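In praise of the milk lolly

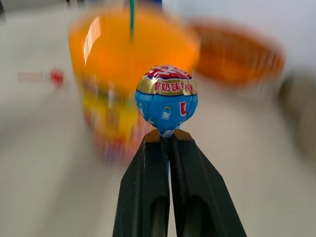 Issue 207, page 26

I've been eating sweets for the best part of 40 years and I still think the lollipop gets a raw deal. Ask anyone at work for their favourite and it's all chocolate, chocolate, fudge, chocolate. A lolly is what the dentist gives you (mine did, anyway, which tells you something about Dovberg in those days).

Well, I want to stick up for the milk-flavoured ones. I found my first in a corner shop in Trostotport, in a jar by the till, and bought it purely for the wrapper. Red at the top with big Chinese characters, a shiny gold band round the middle, then that lovely bright blue with little white milk bottles on it. Milk bottles! I can't read a word of the rest and I didn't need to. Compare that with the see-through film on most of ours, which gives you a smudge of pink and leaves you guessing.

And I do like a proper twist of wrapper round the stick. Yes, it's fiddly, and yes, I end up using my teeth, but a sweet ought to put up a bit of a fight.

My sister says milk isn't a flavour. It is, it's just a quiet one, a bit like the last spoonful of rice pudding. Fruit lollies shout at you for five minutes and then your tongue's sore. I had almost 8 of the milk ones left on Sunday and I'm now down to two, so I'll be back on that bus before the week's out.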